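Three weeks with the Vosum two-arm kit

Posted 27/05/2022

So I finally gave in and bought the Vosum tabletop kit, the one with two arms, and I've had it going most evenings since it came. It cost me 3,372 dollars with shipping, and yes, that was going to be a new fence. The fence can wait till August!

Putting it together took 19 hours over a lot of evenings. The arms themselves went fine, but the cables nearly finished me off (leave slack at every joint, more than you think). Dzintra Vanags at the Astthorpe makers' club has the same kit and talked me through the second arm over the phone, bless her.

My first real project is cutlery. Forks and spoons and a lavender tray, on the pink tulip mat, and I went with kid-size stuff with printed handles - Hello Kitty, strawberries, that sort of thing. 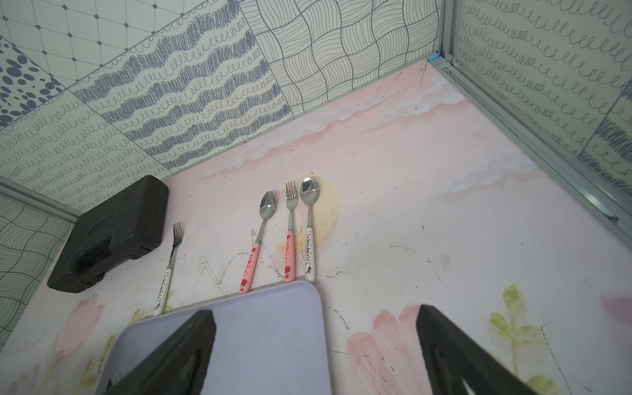
Wrist cameras are the part I'd pay for again. They clip on above the grippers, you get a close view from each arm, and the software picked both of them up on the first try. The manual is another story. It's 61 pages long and the bit on setting the grip force is one paragraph, with a typo in the one number you need. I wrote to support and got a friendly answer from Povilas Ķēniņš with the right setting, so points for that.

Shiny spoon bowls are hard, by the way. If you're shopping for practice objects, get something dull to start with and work up to the silverware.
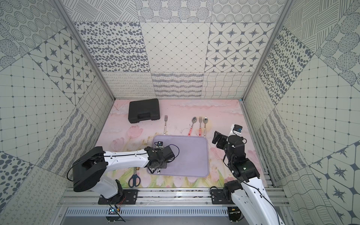 I also looked at the Grullard before buying. It's cheaper, but you only get one arm, and I knew I'd want two within a month. If you just want to pick up blocks, it's probably plenty.

Things I'd change on the Vosum: longer cables, a better manual, and quieter joints. My dog leaves the room when I switch it on. I've also got 11 spare bolts left over and no idea where they belong, so if you own one of these, please check your box and tell me what you've got!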